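3.2 Plant layout and control of the feed line

The Mudgway plant burns chopped straw and miscanthus in a single grate boiler. Heat from the boiler is sold to a greenhouse next door, and the remaining steam drives a small turbine. Fuel is stored in two covered barns and moved to the boiler by a belt conveyor, a shredder and a pair of screws. Grisico built the feed line, and Clultivex supplies most of the straw under a yearly contract.

Earlier work on straw-fired plants has dealt mainly with slagging and with chlorine in the flue gas. Stops in the feed line have had less attention, although they account for a large share of lost output at plants of this size. When the feed stops for more than a few minutes the bed thins out, the furnace cools, and oil burners have to be lit to hold steam pressure. The oil is expensive and counts against the plant's renewable share.

We took the stop records from the plant log for one full heating season, beginning in October. The log held 1552 entries. Of these, 569 were planned stops or duplicates of an earlier entry and were left out. Another 107 had no end time and could not be used. The remaining 876 entries were sorted by the part of the line where the stop began: barn crane, belt, shredder or screws. Sorting was done from the operator's written note. Where the note named more than one part, the first one named was used.

Moisture was measured on bales at the gate with a probe pushed into the long side. Readings were taken on 4 bales per load and averaged. The probe reads low on frozen straw, so loads delivered in hard frost were measured again after a day in the barn. We did not correct for bale density, which differs between suppliers and may explain part of the scatter in the results.

The shredder was the most common starting point for a stop. Most of the notes mention twine wrapped on the rotor -- a known problem with this type of machine -- and clearing it means opening the housing by hand. Stops that began at the screws were fewer but longer.

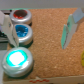
Figure 3. Round push-buttons with silver rims and colored caps.

Restart after a stop follows a fixed order at Mudgway: screws first, then the shredder, then the belt. The Grisex controller blocks any other order, and it also blocks a restart while the shredder housing is open. Commands can be given from the control room or at the line itself. For commands given by hand, the state of a control should be plain at a glance, and a lit cap does this well; in Figure 3 the glowing button stands out at once from the red and blue ones, which are both unlit. Restart time in this paper runs from the first accepted command to the moment the belt reaches its set speed. It does not include the time spent clearing the blockage, which is treated separately in Section 3.3.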